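Let the Old Letters Stay Dull
Roya Ahmadpour
5 January 2025
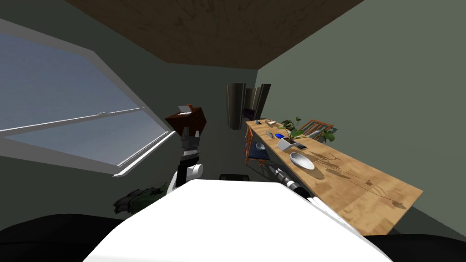
A box with a small card on top, held up near a window.

Publishers have found out that people will pay to hear the dead talk. There are now plenty of audiobooks in which an actor reads the letters or diaries of some long-gone person, in the first person, with a bit of wind or a ticking clock behind. I listen to a lot of them. I drive two hours to see my mother most weekends and they fill the time well. My complaint is with what gets cut.

Last July I bought the audio edition of the Golestani letters, put out by Clolska. Golestani was a surveyor who spent four years laying out roads in the Rirora district and wrote home to his sister nearly every week. The printed edition has 322 letters. The audio has 100 of them, and most of those have been shortened. I own the print edition, so one winter I sat down and compared the two.

The cuts are easy to sum up. Anything about money has gone. Anything about his teeth has gone, and he had terrible teeth. The long argument with his sister over a fence on their father's land, which runs through two full years of the letters, is down to one line. What stays is weather, homesickness, the flood, and a handful of remarks about courage that he may have written on a good day after a decent dinner.

I can see why it was done. Reading out every letter would take days, and few listeners want to hear the price of flour in a baritone. A producer has to choose. But the man who comes out the other end is not one I recognize. He sounds wise all the time. The Golestani in the printed letters is petty, generous, tired and often wrong. He lends a cook a month's wages and then complains about it to his sister in five separate letters. I liked him more for that.

The blurb says the recording lets him speak for himself, without a biographer in the way. I don't think that is true. A biographer who leaves out the fence has at least put their name on the cover, and you can argue with them. When an editor leaves it out and an actor reads what remains, the listener has no one to argue with. It all seems to come straight from the man.

Nima Kiani, who teaches history at the college where I used to work, disagrees with me. His view is that all letters are a performance, that Golestani was picking and choosing for his sister just as the producer does for us, and that a student who hears the short version might go and read the long one. He has had a few who did. I grant him that, and I grant him the first point as well. But Golestani's choices tell me something about Golestani. The producer's choices tell me what sells.

Grendaretti, a much smaller outfit, handles this better. Its recordings of farm diaries keep the dull entries in. You get "Rain. Mended harness." and then the next day the same again. The reader also says when pages have been skipped, and how many -- it takes a few seconds and does no harm to the story. By the time the diarist's brother dies, you have sat through enough harness to know what an ordinary day was for her, and the short entry she gives it is hard to listen to.

I would settle for less than that. Say at the start what was left out and who decided. Put the full list of letters on the website, with the cut ones marked. And leave in one good fight about a fence.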